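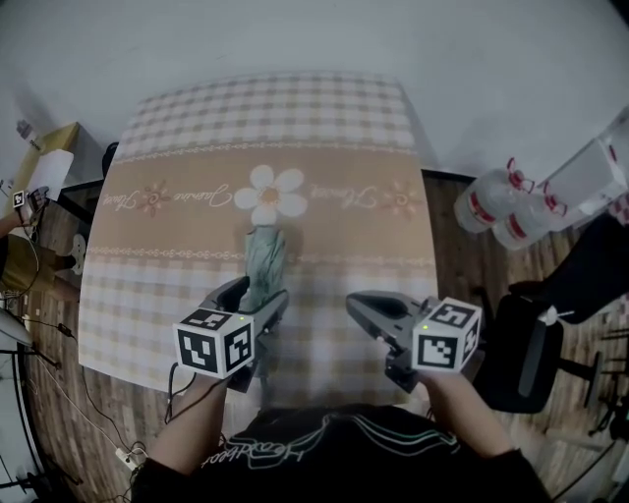 *Beige, light brown and white check, with a floral band across the middle.*

# About Serkamano

Serkamano is an email deliverability and list maintenance firm based in Ballarat, Victoria. We work for businesses that sell by subscription email: course publishers, specialist retailers, membership organisations and a number of trade wholesalers. Our clients write their own copy and set their own offers. We look after the infrastructure between the send button and the subscriber's inbox, along with the records that show what happened on the way.

We are privately owned. We don't sell lists, rent lists or broker introductions between list owners, and we take no commission from any email platform.

## Background

The business began as the mail operations desk of Kristiansen, a catalogue printing company that moved its mail-order customers to email while the print side was being wound down. The desk handled address capture, suppression and bounce processing for Kristiansen's own catalogues and later for several outside titles. When the printing company closed, the desk was bought out by its staff and registered under its present name.

Some habits from print have stayed with us. Every campaign has a job number. Every suppression file has a version and a checksum. Job sheets are kept after the invoice is paid, and a client can ask for one at any time.

The second part of the company came from Gelberg, a small consultancy that audited sending domains for online retailers. We had shared clients with Gelberg for several years, mostly in cases where a list was in good order but the domain was misconfigured, or the reverse. The two businesses merged in March. Former Gelberg clients retain their contract terms until renewal and have been moved to the same ticketing system as everyone else.

## What we do

### Sending domain audits

An audit covers the DNS records, authentication and reputation history of each domain and subdomain a client sends from. We check SPF for lookup count and stale includes, DKIM for key length, selector use and rotation, and DMARC for policy, alignment and reporting addresses. We also check reverse DNS on dedicated addresses, TLS support on the outbound path, and the handling of replies and bounces at the return-path domain.

Most faults we find are old ones. A former platform is still authorised in the SPF record, or a DMARC policy was set to "none" for a trial period and left there. Transactional mail, such as receipts and password resets, is often sent from the same domain as promotions, so a complaint problem with one affects delivery of the other. Where this is the case we recommend separate subdomains and supply a migration schedule.

The audit report lists each finding with its severity, the record as published, the record as it should read, and the order in which changes should be made. Clients with their own IT staff usually make the changes themselves. We can do so on request if given delegated access to the zone.

### List maintenance

List work consists of syntax checking, domain checking, bounce classification, duplicate resolution and engagement-based segmentation. It is done on the client's full subscriber file, including unsubscribed and suppressed records, and the first step is always to reconcile the suppression data. A list exported from one platform and imported to another will frequently arrive without its unsubscribe history, and sending to it in that state creates both a complaint problem and a legal one.

We do not use bulk address verification by SMTP probing. It gives unreliable results on catch-all domains, it can get the probing address blocked, and it says nothing about whether the subscriber wants the mail.

### Warm-up and migration

When a client changes platform or moves to a dedicated sending address, volume has to be built up gradually. Our standard warm-up runs for 21 days. It starts with 300 recipients drawn from the most recently active segment and is increased against measured results at each of the major mailbox providers. If deferrals or complaints pass the agreed threshold, the schedule holds at its current volume until they fall. It does not skip ahead to make up time, and we ask clients to keep fixed-date promotions out of the warm-up period.

### Sequence and trigger checking

Automated sequences tend to accumulate faults as products are added and retired. A buyer who has already paid continues to receive the sales series. A reminder fires in the wrong time zone for Perth subscribers. Two sequences share an exit condition and one of them never ends. We map each sequence as a state diagram, run test contacts through every branch, and log the messages received with timestamps and full headers.
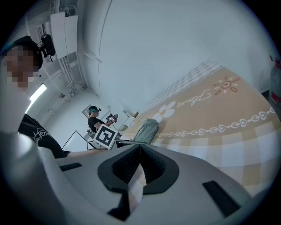

The test contacts are maintained by us and kept apart from the client's own seed list. This lets us compare what the platform reports as sent with what was accepted at the mailbox, and with the folder in which it was placed. Seed placement is an indicator only. Mailbox providers filter according to the behaviour of the individual recipient, and a seed address has no purchase history and little reading history. Our reports show seed results beside the client's own engagement data and do not combine them into a single score.

## Talura

Talura is our monitoring software. It was written in-house to replace a set of spreadsheets and cron jobs, and it is available to all clients on a maintenance agreement. It is not sold separately.

Talura does the following:

- parses DMARC aggregate reports and groups them by source
- tracks published DNS records and raises an alert when one changes
- classifies bounce messages by cause using a maintained rule set
- records complaint feedback where a mailbox provider supplies it
- compares suppression files between platforms and lists mismatches

The bounce rule set currently has 101 rules. Platforms commonly reduce bounces to "hard" and "soft", a division that hides most of the useful detail. A message refused for a full mailbox, one refused for content and one refused for a failed authentication check can all appear as soft bounces, and each needs a different response. Rules are reviewed when a provider changes its response text, and any bounce that matches no rule is read by a person and classified by hand.

Talura stores message metadata. It does not store message bodies, apart from those sent to our own test contacts. Subscriber addresses are hashed on import unless the client's agreement requires them in clear text for suppression work.

## How an engagement runs

1. **Enquiry.** We ask for the sending domains, the platform in use, monthly volume, and a short account of the problem. We do not need access to anything at this point.
2. **Scope.** We provide a written scope and a fixed fee. Work outside the scope is quoted before it is started.
3. **Data transfer.** Files are transferred by SFTP or through the platform's own API using a restricted key. Please do not email subscriber files to us. Files received by email are deleted unread and the sender is notified.
4. **Audit.** The audit is carried out and the report issued. It remains the client's property and may be passed to another supplier.
5. **Remediation.** Changes are made by the client or by us, in the order set out in the report, and each is rechecked after the record's TTL has expired.
6. **Maintenance.** Optional. Agreements are month to month after an initial term.

## Who we work with

We accept clients with an active list of 2,000 subscribers or more. Below that, the data available from mailbox providers is generally too thin to diagnose a fault, and the documentation supplied by the email platform will cover most of what is needed.

All subscribers must have opted in, and the client must be able to show how. We do not take on purchased lists, scraped addresses, co-registration data of unknown origin, or lists where consent was given to a different business. If such records are found after work has started, we isolate them and ask for evidence. Without it they are suppressed or the engagement ends.

We do not write copy or subject lines and we do not advise on pricing. We will point out content that affects filtering, such as link shorteners, mismatched link domains, image-only messages and missing plain-text parts. Several of our clients use outside copywriters, and we are happy to deal with them directly on such points.

## Legal and privacy

Work for Australian senders is carried out with reference to the Spam Act 2003 and the Privacy Act 1988. Where a client mails subscribers in other countries, the scope document names the legislation the client has asked us to consider. We are not a law firm, and our reports describe technical practice.

Client files are held on servers in Australia, encrypted at rest, and deleted at the end of the retention period in the agreement. A deletion record is sent when this has been done.

## Contact

New enquiries should be made through the form on the Contact page. Existing clients should use the ticket address on their job sheet, quoting the job number. Tickets for blocked or deferred mail are handled ahead of other work. When lodging one, attach at least one complete bounce message with headers; a screenshot does not contain enough information.

Page last revised 2019-10-06.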